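4. Counter set-up: power, water, cleaning

Vostside shared kitchen guide. Section revised in March by Elba Troncoso. Sections 1 to 3 (keys, fridge, trash) unchanged.

Read before plugging anything in. Covers the kettle, rice cooker, steamer, toaster. Oven is section 5.

4.1 Power

1. Find the two wall outlets behind the counter. Left one is on its own breaker. Right one shares with the fridge.
2. Kettle goes on the left. Always.
3. Anything over 1000 watts: left outlet only, and one at a time. Wattage is on the sticker underneath the appliance. Turn it over while it's cold and empty.
4. Toaster and phone chargers can use the right outlet.
5. No extension cords. The Garer power strip under the sink is for the radio and the lamp, that's it.

CAUTION: Kettle and rice cooker together will trip the breaker. Happens most mornings before 9. Run the cooker first, kettle after.

If the breaker trips:

1. Unplug both appliances.
2. Hall closet, gray panel, switch marked KIT L.
3. Push all the way off, then on. Halfway doesn't count.
4. Wait a minute. Plug one thing back in.
5. Trips again with one thing plugged in — stop. Tape a note on that appliance, message Birthe Grímsdóttir on extension 442.

4.2 Water

Tap water here is hard. Leaves white crust on anything that boils. Use the filter jug for kettle and steamer, plain tap is fine for washing up.

1. Rinse a new filter under cold water until it runs clear.
2. Push it down into the jug until it clicks.
3. Fill, throw out the first jugful (or water the plants).
4. Write the month on the tape on the lid.

Note: Spare filters are in locker 754, top shelf. Take the last one, tell Elba.

4.3 Rice cooker (Raju)

1. Wipe the outside of the inner pot dry. Water on the heating plate = burnt smell for a week.
2. Rice in, water to the matching line inside the pot. Not the line on the bag.
3. Lid down till it catches. Press COOK.
4. When it flips to WARM, leave it ten minutes. Then fluff.
5. Unplug when empty. WARM does not turn itself off.

CAUTION: No metal spoons. The coating is already scratched enough.

4.4 Steamer

1. Set it on a flat bit of counter, nothing overhead. Steam lifts the paint off the cabinets.
2. Pour 300 ml filtered water in the bottom. More for anything that needs over twenty minutes.
3. Basket in. Food in, with gaps so steam gets round.
4. Lid on, then switch on.
5. Check the water halfway thru long jobs. Top up with hot water from the kettle, slowly.
6. Switch off before lifting the lid. Tilt it away from your face.

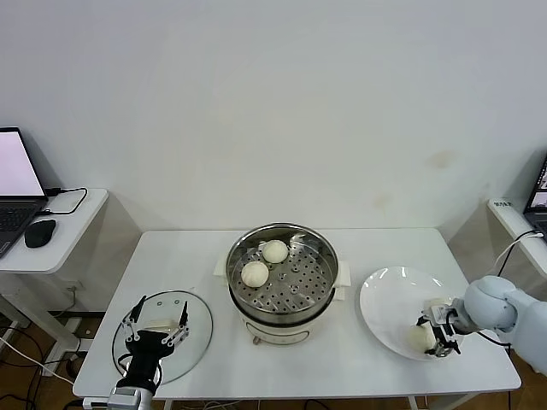
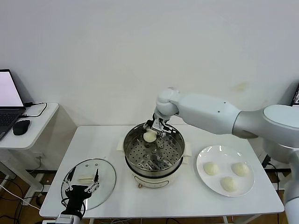
Reading time: 4 minutes

Note: Frozen buns need longer than fresh. Go by the packet. Small square of baking paper under each one saves scrubbing later.

Note: Fish — use a plate under it, and open the window. Please.

4.5 Kettle (Cuteo)

1. Fill between MIN and MAX. Above MAX it spits out of the spout.
2. Lid shut properly or it won't click off.
3. Empty it at the end of the day. Leave the lid open.

First use only: boil full, tip out, repeat. Gets rid of the plastic taste.

CAUTION: Never put the kettle base in the sink. Damp cloth, unplugged.

4.6 Descaling

Kettle and steamer both. Once a month, sooner if you see crust. Whoever is on the rota.

1. Unplug. Let it cool.
2. Equal parts white vinegar and water, enough to cover the crust.
3. Leave an hour. Put a note on it so no one makes tea.
4. Tip out. Stubborn bits, soft brush. No steel wool.
5. Kettle: boil with clean water, tip out, boil again.
6. Steamer: run five minutes with clean water only, then wipe the bottom dry.
7. Sign the sheet inside the cabinet door.

CAUTION: Do not mix vinegar with bleach spray. Toxic gas. Bleach lives in the bathroom, keep it their.

4.7 Putting away

1. Everything cold, everything dry.
2. Cords looped loosely, not wound tight round the base.
3. Baskets and racks upside down on the drying mat overnight. Back in the cabinet next morning.
4. Heavy things bottom shelf. Glass at the back.
5. Wipe the counter, incl. behind the outlets. Crumbs bring ants.

4.8 Quick faults

Kettle won't switch on: lift it off, put it back on the base, check the outlet switch.
Rice cooker jumps to WARM right away: pot not seated. Twist it a little both ways.
Steamer stops early: out of water. Switch off, cool down, refill.
Toaster lever won't stay down: not plugged in, or crumb tray full.
Anything smells like hot plastic: unplug at the wall, leave it unplugged, extension 442.

Next: 5. Oven and hob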